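From: facilities list, Joststead site
Date: January 19, 2022
Subject: Re: Fridge and table, small room

> The plan puts the fridge at the end of the long table, doors facing the room. Two questions before I sign off. Does the table have to come off the wall for cleaning, and which compartment is for lunches? The Gamage sheet gives a capacity of 211 litres and I'd like the shelf labels done in February.

The table stays where it is. It runs along the left wall and the fridge stands past the end of it, so the existing outlet reaches without an extension cord. The work order is 331 if you need to charge time to it.
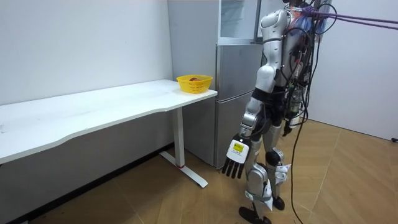
What clearance does the fridge need at the back?

Leave 60 mm behind the unit and 23 mm on each side. The grille needs the rear gap more than the sides do.

On cleaning: wipe the tabletop weekly with the Bemuvard neutral cleaner, diluted as on the jug. Do not use the degreaser. It dulls a white finish and leaves tide marks that need a second pass. Sweep under the table from the open side. If the floor has to be mopped to the wall, two people lift the table. Dragging it scores the vinyl, and the Skeltness office has already paid for that repair once.

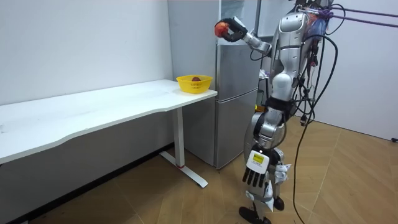 Lunches go in the lower compartment, one labelled container per person, and anything undated is thrown out Friday afternoon. Loose produce has been the recurring problem. A round red fruit like the one held up beside the top of the fridge will roll as soon as the door is pulled, so fruit goes in a lidded bin on the bottom shelf. The same bin can hold small cartons.

Still open: shelf labels (colour not settled), and the levelling feet, which I have not checked with a full load. Send label sizes to the list, in millimetres please.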